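We use cookies to make this site work better. By continuing you agree to our cookie policy.

Speaker notes: What the arm costs after you buy the arm
May 2024 | Posted by the Plumdale shop team

Start with the budget slide

OK, so leave this one up for a second and let people groan. We set aside 46 thousand dollars for the whole Plumdale folding table, and I was so proud of that number! Then the quotes came in from Bollura and Cemia, and neither one had fingers in it. (Pause. Somebody always laughs here.)

Say it plainly: ask for the gripper as its own line. Ask what a spare set costs too, and how long it takes to ship. Ours was 8 weeks, which I did not have in the plan at all.

Next, talk about cloth. Slick stuff with a bit of shine, like the black and white piece, bunches up into a mound, and the jaws have to get hold of one little crease of it. There's a red twill piece right up against it too, so you're shopping for a grip that can work in tight quarters. Point out the scuffs on the fingers and then go back to the spares line. 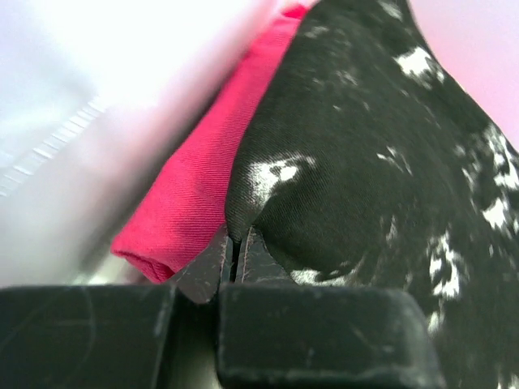 What I'd ask for next time

- 2 full sets of fingers in the first order
- a trial with 100 pieces from our own bins, mixed fabrics, before we sign
- Hanrahan's service plan priced by the year, so August doesn't sneak up on us again

Take questions, and keep the quote sheet handy.

3 comments | 12 shares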